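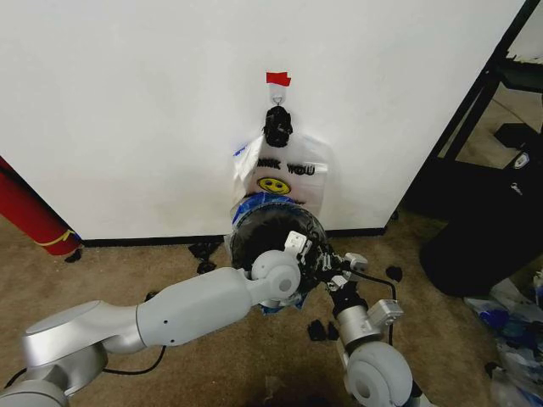 Trotunura Compliance Desk: review

Posted 21 Oct 2025

Trotunura is a subscription research tool for people who work on financial crime law: fraud, bribery, false accounting, money laundering. I used it for most of a term while preparing a comparative paper on corporate liability, through the library licence at Hirnthorpe.

The database holds 1,022 judgments and decision notices, each with a short summary, the offence charged, the penalty and any appeal. Statutes sit in a separate section and are linked from the judgments. Searching is by keyword or by offence type, and the two can be combined. A search for failure to prevent bribery gave me a sensible list at the first attempt, with the appeal decisions grouped under the original case.

The summaries are the best part. They are written by lawyers, run to a page at most and keep the facts apart from the reasoning. I checked 100 of them against the full text and found errors in 4. Two were wrong dates, one gave the fine before reduction, and one left out a co-defendant who had been acquitted. I reported all of them and the dates were put right within the week. The other two still read as they did.

Coverage of tax fraud is thin. Customs cases are mostly missing before the last update in February, and there is very little on confiscation orders, so anyone working on asset recovery will need another source alongside it.

Exporting is poor. Citations come out in the Brestia format only, and footnotes have to be reformatted by hand. Fajardo handles this much better, though its judgments carry no summaries and its search is slower.

The licence allows 2 users at a time, which was a nuisance near deadlines. Logging out properly frees the place at once; closing the browser does not, and the next person waits until the session expires.

I would renew it for bribery and accounting offences. For tax work I would stay with Fajardo until the customs material is filled in.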